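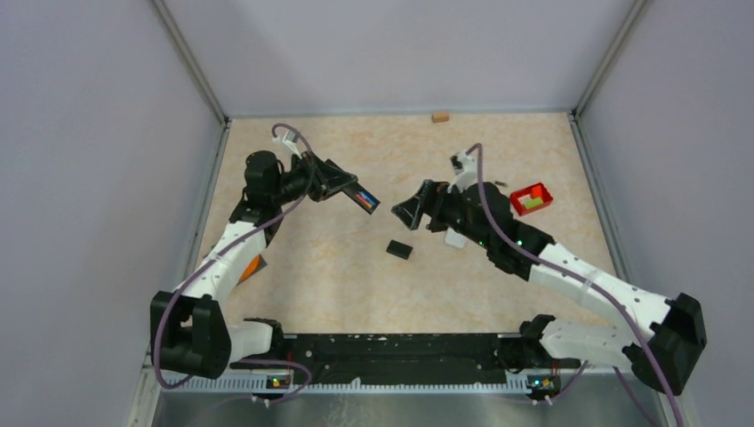

I run the equipment budget for a small training lab, and I spent most of the spring arguing with myself over whether to buy a pair of tabletop arms or one nicer one. We went with the pair, the Flendell two-arm bench kit, and I've now lived with it long enough to have opinions (lots of them).

First, the money. Our ceiling was 2000 dollars for the arms, with another 500 set aside for everything around them. I figured that second number was padding. Nope! The rail, the mat, the wall panels, spare cables and a second pair of gripper tips ate it up fast, and I had to go back to Ritu Khurana in purchasing with my hat in my hand. If you're planning one of these, write the enclosure into the quote on day one.

The arms themselves I like a lot. They share one long rail, so once it's bolted down the two shoulders stay put relative to each other, and we only do the alignment routine on Monday mornings. Each arm has its own little controller board with green status lights, and that's handier than it sounds when I'm across the room with a coffee. The two-finger grippers are plain and tough. Ours have picked up scuffs and dust and I can't say I care.

Cables are my main gripe. They come in a very cheerful purple, and they need slack to get over the arm and up to the wrist, so you end up with big loops. Lyle Marchetti wanted to clip everything down tight on the first afternoon, and I'm glad he asked support before he did. Buy spares. I'd get one per arm and keep them in the same drawer as the hex keys.

The wrist cameras were the part I nearly cut from the order. Sugiyama quoted us for arms without them and the savings were tempting, but Shalini Chaudhary pushed hard to keep them and she was right. The overhead view is fine for planning a reach. For the last little bit before the jaws close, I want the view from the wrist, even with the gripper hogging a good chunk of it.
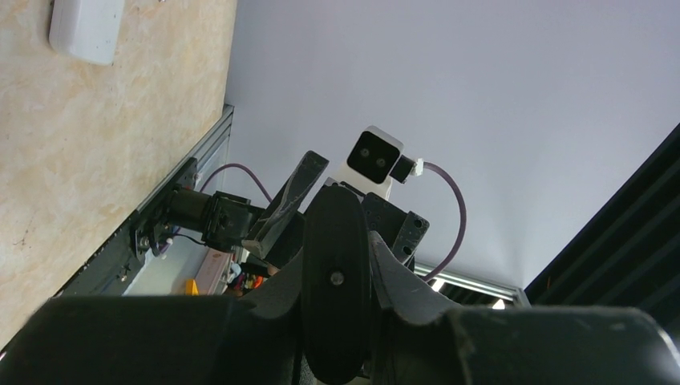
## What I'd budget for next time

- **Things to pick up.** Skip the fancy part sets. We use small boxes, a wooden block, a remote control, whatever has an interesting shape.
- **Walls.** Plain panels, pale color. Wancombe sells them cut to size and ours went up in an evening.
- **A mat.** Ours has a beige marble pattern that Socorro Sotelo picked and I grumbled about — I've come around to it.
- **Warranty.** It's 18 months on the motors. Read the part about gripper tips, which aren't covered.
- **Your own time.** Setup took 2 full days, and I'd planned on one.

I did look at a single bigger arm from Flornard too. Lovely machine, longer reach, and it would have eaten the whole budget before we bought so much as a screw. For practice with small objects on a bench, I'd take the pair again.

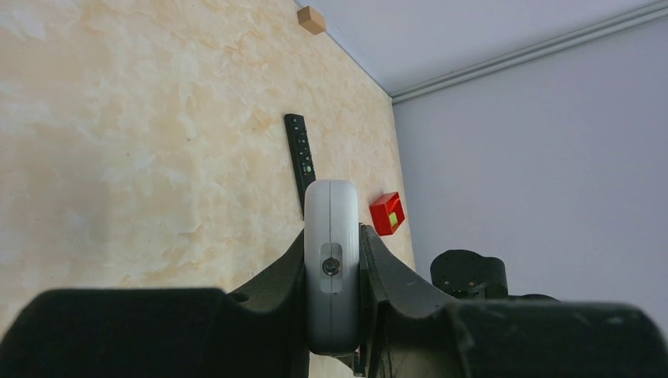
*Wrist view on our Flendell kit, with the remote, the red box and the wooden block past the gripper.*

Four stars from me. I'd have given it the fifth if the kit came with spare cables.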